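Sorting the utensil holder

The old crock on the counter had one opening for everything. Spoons sank, chopsticks leaned, and pulling out a spatula brought two other things with it. On Sunday I replaced it with a plastic holder that has a divided top and rows of round holes in the front – the Brirden shop had it on a low shelf, and I left the label on until I was sure I would keep it.

The method is simple. Take everything out, lay it on the red tabletop, and return it by shape.

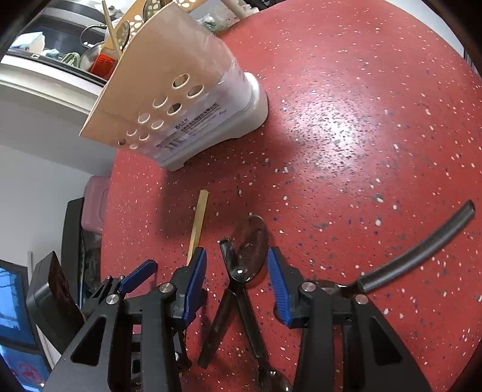

Long and thin goes in first. Chopsticks and bamboo sticks weigh almost nothing, so they end up wherever heavier pieces push them. If they go in last, they sit at an angle and block the opening. I gave them a compartment with enough slack to pull out one at a time.

Spoons are harder. The bowls nest if they face the same way and jam if they don't. I turn them all to the left, handles down, and stop at 4 per side. The old crock held 19 pieces, in theory.

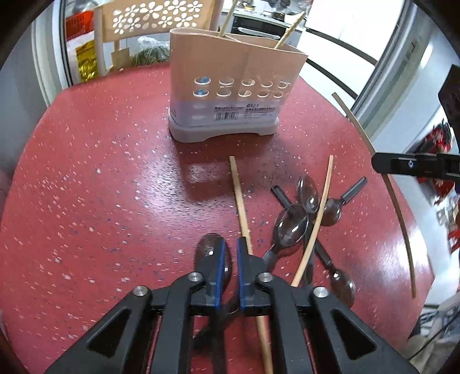 Gilberto Espinoza

Handles up or handles down is a separate question. Handles up keeps fingers off the part that goes in the soup. Handles down shows what you are reaching for. I use handles down for spoons and handles up for anything with a flat blade. The full sort took about 15 minutes, including a wipe of the table. 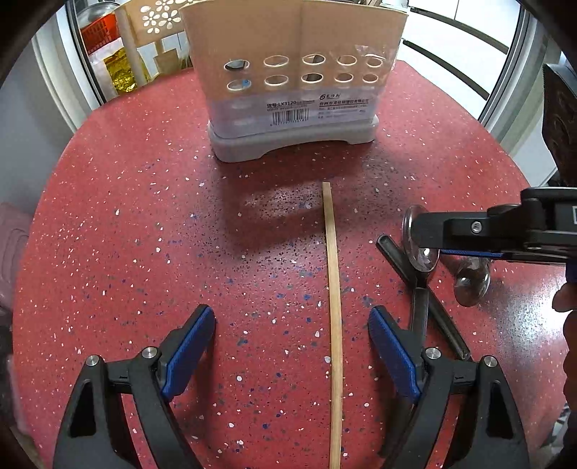

Pacheco writes that spoons should never share a holder with chopsticks at all, and that a shallow drawer tray solves the nesting problem without any rule about which way the bowls face. A tray needs a free drawer, though, and mine are full of lids.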